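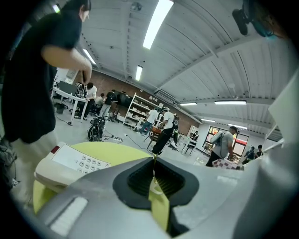 Why do we throw away so much bread?
A report on household bread waste in Limberg

1. How the project began

Our group settled on bread after a rather long afternoon of arguing over subjects, during which someone unwrapped a sandwich, ate the middle and left both crusts on the windowsill. We had been thinking of food waste in general, but that is an enormous subject and our tutor (very kindly) suggested we pick one food and stay with it. Bread suited us well. Nearly everybody buys it, it goes stale quickly, and people have strong feelings about it, as we soon discovered on the doorsteps of Limberg!

The question we wanted to answer was a simple one: how much of the bread that comes into a home is never eaten, and what happens to it in the end?

2. What we did

In February we put a short letter through 600 doors in the streets between the station and the Rothe bakery, asking people if they would keep a bread diary for 15 days. We gave each home that said yes a paper bag and a sheet to fill in. Whatever would normally have gone in the bin went in the bag, and we came round on foot to collect the bags and weigh them on a set of kitchen scales. The weather was dreadful for most of it, and we would like to thank the many people who offered us tea.

We also spent a morning at the Rothe bakery, where they let us see how the unsold loaves are dealt with at closing time. Part of the stock is sold cheaply the next day, part goes to the Kalel community kitchen, and the rest is collected by a farm out at Grommont as feed for pigs.

3. What we found

The heaviest single bag weighed 3000 grams, from a large family who had been away for a week and come home to a full bread bin. Most were far lighter, and a bag of 500 grams, which is more or less a small loaf, was quite usual by the end of the diary.

Crusts and end slices turned up again and again. Sliced bread was thrown away more often than whole loaves, and the reason people wrote down most was mould, followed by "forgot we had it". Several homes had bought a second loaf while the first was still in the cupboard. Homes with a freezer drawer kept for bread wasted very little, and one lady told us she had not thrown out a slice in years, as she makes breadcrumbs of everything and keeps them in old jam jars.

4. Where our results are weak

People who agree to keep a diary probably care about waste already, so our bags may be lighter than those of their neighbours. Two people also told us that they had eaten more toast than usual, knowing we were coming! We did not ask about bread fed to birds until halfway through, and by then it was too late to put the sheets right.

5. What we would suggest

Smaller loaves would help people who live alone, and the bakery has said it will think about selling halves. A line about freezing, printed on the bag, would cost very little. We would also love to see next year's group repeat the diary in summer, when bread goes mouldy faster, and to include the birds from the first day.

Handed in 07/07/2022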